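The Tulip Question

By Josée Gosselin

My mother-in-law, Darlene Tremblay, holds that a table without flowers is a desk. She has said this at three of my own tables, most recently while removing a stack of mail I had arranged with some care.

Real tulips last 5 days in our house, and they spend two of those lying down. So last May I gave in and joined the people who buy the other kind. Red, closed buds, a bit too glossy, in a short ribbed pot the color of a wet sidewalk. Darlene inspected them for some time before asking whether I'd been cutting the stems at an angle. I said yes.

Red tulips, dark pot, white table: 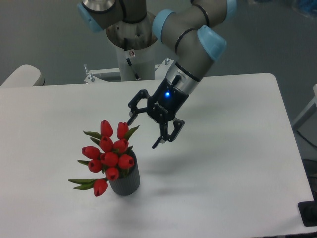
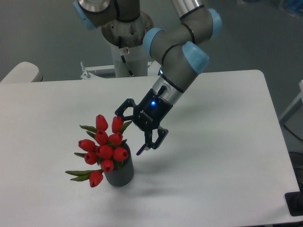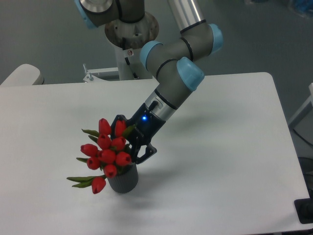
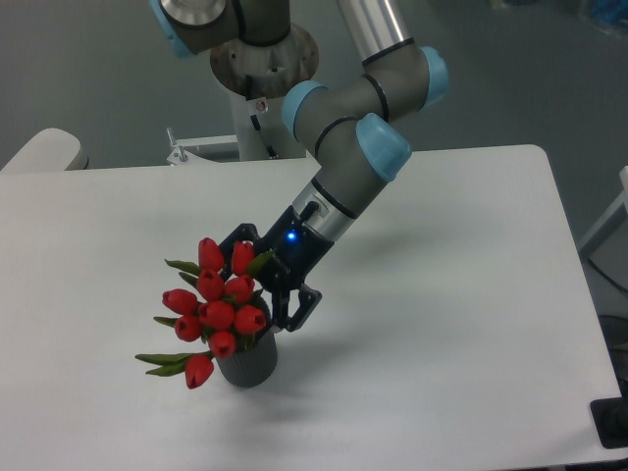

Ginette Fehr, who sold arrangements out of her Clindholm shop until she got tired of weddings, thinks most people fuss too little with the fake ones. They come out of the box standing at attention, like a choir. Bend them. Let a few flop over the rim and send one off to the side as if it had heard something in the next room.

She is also firm about the pot, which should be short, dark and dull. A glass vase invites questions about the water.

Then there's dust. Ginette recommends a hair dryer on cool. Vernon, my father-in-law, recommends leaving it alone, on the grounds that dust is the only thing about them that's natural. He has been asked not to mention this in front of Darlene, who still tops them up.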